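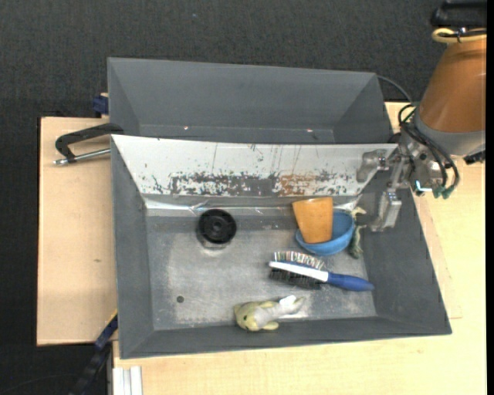

Front bin, sort bench, before clear-out. Rear bin behind.

BIN AND BENCH INSPECTION, SORTING ROOM
Site: Brakham toy and household reuse shop, back room
Checked by: Rupert Oberholzer
Month: November
Start 4:10 pm, door still open to customers so kept it short
Key: OK / WATCH / FIX / N/A

1. BINS, GENERAL

1.1 Right bins on the bench, front and rear
OK. Both gray ones in place.

1.2 Rear bin clear before new stock goes in
OK. Looks empty. Inner walls plain gray, no complaint. Leave it like that til the front one is sorted.

1.3 Bins steady, don't rock when leaned on
OK. Leaned on both. Front one shifts a hair if you really shove it, same as last time.

1.4 Rims, no burrs or sharp edges
WATCH. Ran a gloved hand round. One rough place on the front bin rim, near corner. File it down next time the file turns up. Gloves stay on for now.

2. FRONT BIN, INSIDE

2.1 Back panel (white sloping one), surface sound
FIX. Worst item on the sheet. Scratches up and down, paint flaking, and a long gray-black strech along the lower half where the coating is gone. Ragged edges to it. Flakes are my worry more than looks. Baby and toddler items do NOT go in this bin until panel is done.

2.2 Rust
FIX. Orange-brown patch on the same panel, to the right of the bare part. Rub back, prime, paint. If it won't rub back, swap the panel. Vernton quoted us for a replacement in spring, price probably out of date, ask again.

2.3 Seam strip, back wall to floor
WATCH. Shiny silver strip, wrinkled. Wrinkles are where beads and small parts get caught and where a cloth snags. Press down or replace. If replacing, clean the seam properly first, don't just go over the top.

2.4 Floor of bin
WATCH. Scuffed all over, pale cloudy marks, heaviest near the middle and front edge. Wear only as far as I can tell, couldnt feel a ridge. Please stop dragging things forward, lift them out.

2.5 Loose debris, liquid, anything that shouldn't be there
WATCH. Small dark round spot on the floor, left side, toward the front. Not sure what. Wipe first. If it stays, write it on the next sheet so we know if it grows.

3. CONTENTS

General: small mixed load. Kitchen, bathroom and toys all in together again. Separate trays please, we have 10 of them sitting under the stairs.

3.1 Bowl, blue
Kitchen tray. Wash before shelf. Check rim for chips with a fingertip, not by eye.

3.2 Cup, orange
Tipped into the bowl. Take it out before either one gets lifted. Kitchen tray, wash.

3.3 Toy figure, slender, green and cream
Tucked in against the bowl, partly behind it. Easy to miss when you clear out. Toy tray. Tug test on any part that sticks out, and look for loose paint. Fails either one, it doesn't go on sale.

3.4 Hairbrush, blue handle
Not kitchen. Should never be up against a bowl. Used brushes don't get sold, that's been the rule since we opened. Discard, or hold 2 weeks if someone thinks it was left behind by mistake.

3.5 Round black piece, like a wheel, small hub in the middle
Over on the left by the back wall. No idea what it's off. Parts jar, label it "wheel?" and the month. If it does belong to a toy then that toy is out there missing a piece, so check the toy shelf.

4. AROUND THE BENCH

4.1 Light over bench
OK. Flickers on start up then settles.

4.2 Floor dry, no trip hazards
FIX, done on the spot. Flattened boxes leaning by the sink, moved to recycling 4:25.

4.3 Gloves and wipes in reach
WATCH. Wipes OK. Gloves down to the last of the mediums. Reorder Negi ones, the Flesen ones split at the thumb.

4.4 Fire door clear
OK.

4.5 Sharps tub
OK. Lid on, under half full.

4.6 First aid box
WATCH. Plasters low. Eyewash in date.

5. ACTIONS

Panel and rust, front bin (2.1, 2.2): Rupert. Get price, then decide repair or swap. Money to come out of the repairs pot, 367 dollars in it at last look.
"NO BABY ITEMS" sign on front bin: whoever opens up tomorrow. Tape it on the outside.
Seam strip (2.3): same day as panel, no point doing it twice.
Rim (1.4): file it.
Dark spot (2.5): wipe, report back.
Trays out from under stairs: closing shift.
Gloves, plasters: on the order sheet, already written in.

COMMENTS

Afternoon shift: re the brush, asked at the till, no one has come in about one so far. Ok to bin?
Rupert: yes bin it.

Afternoon shift: could the rear bin be kitchen only? Would save the mixing.
Rupert: Fine by me, try it for the month. Needs a label both ends. Everything else in the front bin, still no baby stuff.

Morning shift: sign is up. Tape is rubbish, may need redoing.

Next check: December, same sheet. Bring the file.
Signed off 4:50 pm, R. Oberholzer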